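How to get a question about your local school onto the ballot

I've been through this once now, for the Gelside school building, and people keep asking me how it's done, so I'm writing it down while I still remember.

Start with the wording. Ask the district office for the last question they put to voters and copy its shape. Ours began as a whole page and ended up as 83 words, and it was much better for it. Put the amount first, then what it pays for, then how long people will be paying it back.

Next, get the petition form. Don't make your own! I did, and had to bin the lot. The office will give you the right sheet, and they'll tell you how many names you need (we needed 1000, yours may be different). Collect more than that, as plenty get struck out for old addresses or squiggly handwriting. We lost 161, mostly from my own street.
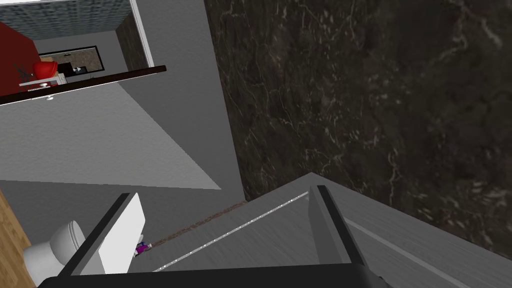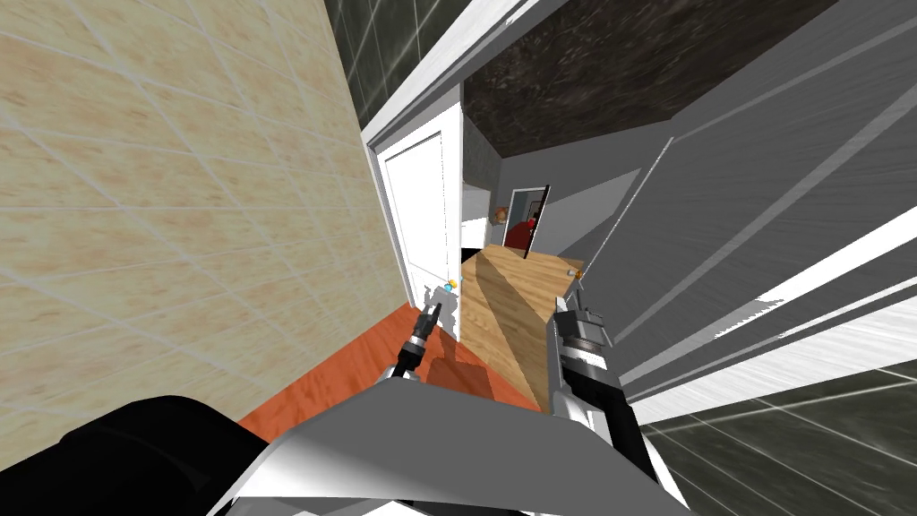
Two computer-rendered views. The door and the tiled wall are in the second one.

Once the sheets are in, there's a wait while they're checked. Use it to book a room and hold an open evening. Lama Zoubi ran ours and she was brilliant – she put the cost for an ordinary house on one big sheet by the entrance and let people read it before anyone made a speech. Bring the real figures, and if you can't answer something, write it down and ring the person back.

Then check your dates. We handed ours in during October and only just made the spring vote, so I'd go a month earlier if I did it again. Ask for the deadline in writing, and ask whether it means posted or received.

Last thing – find out what you're allowed to put up near the polling place. Ours had to come down from the Mansour Road railings the night before, and it rained the whole time.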